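How to Hand-Draw a Mailing Sheet on Plain Paper

Posted 27th June in Paper and Pencil
Read 2,366 times

You don't need graph paper, a drawing board or a lamp desk to lay out a neat sheet by hand. Plain paper, one pencil and a small side table will do. These are the steps we use at Flevedmont for the order sheets that go out with every batch of seeds, and they work just as well for a recipe page, a garden plan or a letter you want to keep straight.

What you need

Plain white paper, one sheet plus a spare
A pencil with a medium point
A ruler at least 9 inches long
A soft eraser
A low table you can pull up over or against your knees

Set up the table

Sit down first, then bring the table to you. If you place the table first you tend to lean out over it, and your lines will drift downhill toward the right. The near edge should be close enough that your forearms reach the paper without your back leaving the chair.

Wipe the top and let it dry. Old pencil marks on the table will transfer to the back of the sheet, so keep the paper clear of them or rub them off with the eraser. On a hard top, put the spare sheet underneath if you want a softer line.

Place the paper

Lay the sheet lengthwise, with the short edge toward you. On a small table it may reach from the back rim to the front edge and a little past it. A small overhang is fine while you work on the middle of the page. When you get to the bottom inch, slide the sheet up so there is table under the point.

Hold it down

Put your free hand flat on the paper with the fingers spread. Two fingertips will let the sheet pivot every time you press. Keep the hand close to where you are marking and move it as you go. If the hand is damp, slip a scrap of paper under it.

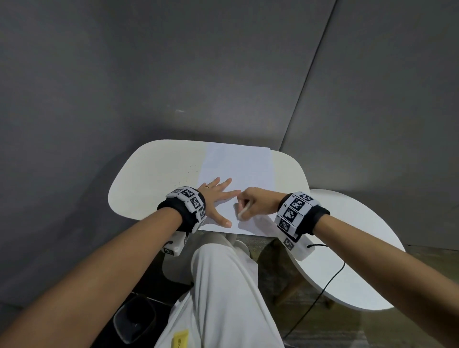
Free hand flat with fingers apart, pencil just to the right of it.

Make the first marks

Start with small ticks, no lines yet. We mark the lower right area first, where the order total goes, and work up from there. Left-handed writers should start at the lower left.

1. Make a tick half an inch in from the edge, near the bottom.
2. Measure up and make another tick at each row. Our sheet has 13 rows.
3. Repeat the ticks on the opposite side of the page.
4. Lay the ruler across each pair and draw lightly.

Press just hard enough to see the mark. A heavy tick leaves a dent that shows after erasing, and it shows even more on a photocopy.

Draw the columns

The Ramer layout has a wide column on the left for the item name and two narrow ones on the right for quantity and price. The Asadi layout swaps them. Pick one and stay with it for the whole season. We changed over in February and had both kinds in the same folder for weeks.

Check before you ink

Turn the sheet upside down and look at the rows. Uneven spacing is much easier to spot that way. Fix anything that is off while it is still in pencil.

Copying the sheet

One clean original is good for a long run. We make 200 copies from ours and keep the original flat in a Honus folder, away from the window. Do not fold it. A crease prints as a gray line on every copy.

If the pencil smudges

Brush the crumbs off with a dry cloth instead of your palm. Sharpen the pencil again before you darken the final lines, and work from the top of the page down so your hand stays off the finished rows.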